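Open house at the Bestero shop - quick writeup

Getting this down before I forget half of it. Open house was a good one. Bigger than last year, louder too. Doors at 10 a.m., parking lot full by a quarter past, people leaving their cars up on the grass by the Ollov loading dock (sorry Ollov, we'll bring donuts).

Over 200 through the door by the sign-in sheet. The sheet ran out of lines before lunch so the real number is higher. Next time, two clipboards and more pens.

First stop was the palletizer in Bay 2. Runs all day, stacks boxes, does what it does. Kids liked the light curtain more than the machine - wave a hand, everything stops, wave again. The operator was very patient. Then the old welding cell with the curtain drawn, then the parts washer, which got maybe two visitors. Fair enough.

The crowd was at the back, at the two-arm table. Groups of 30 were the plan, and the plan lasted until the second group. After that it was whoever could squeeze in. Anyone under five feet got waved to the front. Fekete folks ran it and took questions the whole time.
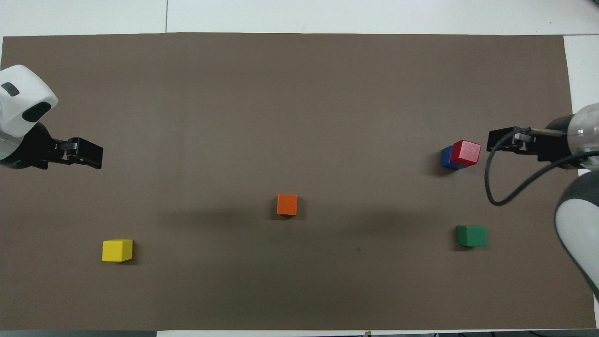

TRIRNOW, March - Colored blocks on paper, two arms, one job: sort them. Simple to say. The demo went like this. Somebody in the crowd calls a color, the arm on that side goes for the block, picks it up, puts it down where it's told. If the block is over on the other side the other arm takes it. Red and blue right up against each other was the hard one, and people kept asking for it, naturally. The fingers need room on both sides of a block to close, so a touching pair takes some thought. Sometimes it went in at an angle. Once it pushed the blue clear across the paper and got a round of applause anyway.

Orange was the easy one, out in the open. Green and yellow fine too.

Questions I wrote down, with the answers as best I got them:

How does it know which is which? Cameras, and a lot of practice runs. The team did 797 of them over the winter and kept every one, the bad ones included.

Why paper? Cuts the glare off the table. They tried a cloth first and it bunched up under the blocks.

Can it stack? Two high, most of the time. Three high they wouldn't show us.

Is it fast? No. A first grader beat it, easily, and told everyone in the building. The Fekete answer was that speed comes later and they'd like it to be right first. OK by me.

Would it work with something other than blocks? They're trying bottle caps and small fittings next. Caps are slippery. Ask again in the fall.

Lunch was hot dogs and the good potato salad. Ran out of buns at noon, should of ordered more. The afternoon was quieter and you could really get up close to the table, so if you hate crowds come late next year.

The 2 p.m. shop talk started late on account of the projector. Covered the apprentice program, pay, hours, what you need to apply (high school diploma or close to finishing, steel toes, show up on time). There are 30 places this year, up a bit. Forms are at the front desk, or ask at the Trirnow library and they'll print you one.

Lost and found: one child's mitten, gray. A travel mug. Reading glasses, left on top of the parts washer, so somebody did stop there. All at the front desk.

Thanks to the Fekete crew for staying an hour past closing and to everyone who stacked chairs. Small tours can be set up thru the office, mornings are best. Closed shoes please, no sandals on the floor.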